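Lint left on dark towels after washing: roller, or wash again?

Asked by Giang Lục
2024-05-29
Filed under: Laundry and fabric care

Hello everyone. I hope this is the right section, I was not sure between laundry and cleaning supplies.

I have a set of microfibre style towels which we use for drying dishes and for wiping the bench. They are a grey-brown colour, so every white thing shows on them. Until December I had no problem. Then we moved to a flat with a shared laundry in the basement, and now the towels come back with small white fluff all over, and also hairs, although we don't have any pet. I suppose the hairs come from the machine and from the people who used it before me.

What I tried already: I shook them on the balcony, I washed them separately from our cotton things, and I put a half cup of white vinegar in the rinse. The vinegar helped a little with the smell but not with the fluff. I also bought a lint roller, the Fastero one, because it was on the shelf near the checkout at Caldeira. It takes the fluff from my coats very well. On the towels it is a different story. The sheet sticks hard to the pile and I am afraid to pull out the fibres.
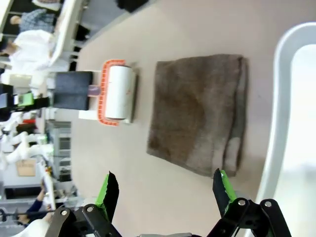 My question is mostly about whether a lint roller is the correct tool for a towel at all, or only for clothes. I do the job at the table, one towel at a time, and I fold it when I believe I am finished. The sheet picks up very little, maybe a few specks and one small reddish mark, and I would expect much more from a towel that looked so fluffy in the laundry room. So I don't know if the towel is already clean enough or if the roller passes over the fluff without taking it. Also the pile doesn't lie in one direction, some patches look lighter and some darker, and I can't tell what is lint and what is only the pile turned the other way.

I have two more questions, if it is allowed in the same post. Should I roll the towel before it is folded or after? And does the dryer make the problem or solve it? My mother always said to dry such towels on the line only, but here there is no line, and the balcony faces the road and is dusty.

I would prefer not to buy new towels. These are from a set of 4 and they are still good.

Thank you in advance and sorry for the long text.

3 answers

Answer from tisholm_laundry_gal
Marked as helpful by the person who asked

Hi Giang, right section, don't worry.

A roller is fine on towels, but it's a finishing tool. It only picks up what is sitting on top of the pile. If the fluff is worked down between the fibres you can go through a whole roll of sheets and still see white bits. Microfibre grabs hold of lint, that's how it cleans your bench, and it will grab everybody else's lint out of a shared machine too.

What I'd do, in this order:

Run the empty machine on a short rinse before your load. Wipe the rubber door seal with a damp rag first, if it's a front loader. The amount of hair in there can be a bit of a shock.

Wash the towels by themselves with a small amount of liquid detergent, no powder. No fabric softener at all. Softener coats the fibres, they stop absorbing, and in my experience the fluff stays put. I keep mine at 45 minutes on warm. The longer cycle did nothing extra.

Clean the dryer lint screen before you start, even if it looks clean. Then low heat. To answer your other question, the dryer is what pulls most of the fluff off, as long as the screen is clear and the heat is low. High heat is what wrecks microfibre. I think your mother was right about that part, and a line is lovely if you've got one.

Roll them after drying and before folding, laid flat, or you only get the outside. Short strokes in one direction, and lift the roller at the end of each stroke instead of going back and forth. If the sheet is grabbing too hard, pat it on an old T-shirt a couple of times first to take some of the stick off. I do this with every new sheet.

For the lighter and darker patches: brush your palm across the towel. If the patch changes shade it's only the pile. If it stays white, it's lint.

Answer from Derrick in Prernico Heights

just use a rubber glove. dry, the yellow kind. rub the towel one way and the fluff rolls up into little worms and you pick them off. costs nothing. sticky rollers are a waste of money, 50 sheets is gone in a week at our house and we have 2 dogs

Answer from marnie_k

Agree with the first answer, mostly. I'd skip the vinegar from now on, or at least don't do it every wash. I did it for a long time in our old place and couldn't say it made any difference to lint.

One thing to check is whether the towels are shedding themselves. Cheaper ones do, and then it's no good blaming the neighbours. Rub a damp towel on something black. If what comes off is the same grey-brown as the towel, it's shedding. If it's white, it came from somebody's bath towels.

And please don't cut any loops that get pulled, push them back through with a blunt needle.

Comment from Giang Lục

Thank you to all three. I did the test with the palm, and most of what I thought was lint was the pile, I feel a bit silly. There is still some white along the folded side, where I didn't roll at all. I will do the empty rinse next time and then the flat rolling before I fold. Derrick, I have only pink gloves, I think it will work the same?

Reply from Derrick in Prernico Heights

pink is fine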